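Drawer tips from the Skevard open day

The morning demonstration at Skevard was on sorting kitchen tools with hand-held grippers. Most of the method carries over to a drawer at home.

1. Clear a flat surface and put the trays on it before touching the drawer. Long wooden tools lie lengthwise in a narrow tray, all pointing the same way. 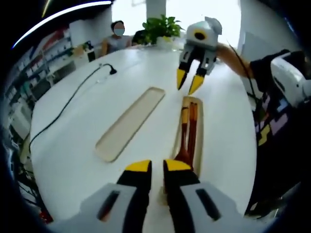 2. Measure the inside of the drawer. Ours takes trays up to 40 cm long; allow a finger's width at the far end.

3. Keep one tray spare for items with no fixed place. Gilberto Tamayo, who led the session, empties his each January.

4. Wipe wooden tools dry before they go back. Oil them if the grain feels rough.

Tray sizes for the Baltell drawer unit are on the storage page.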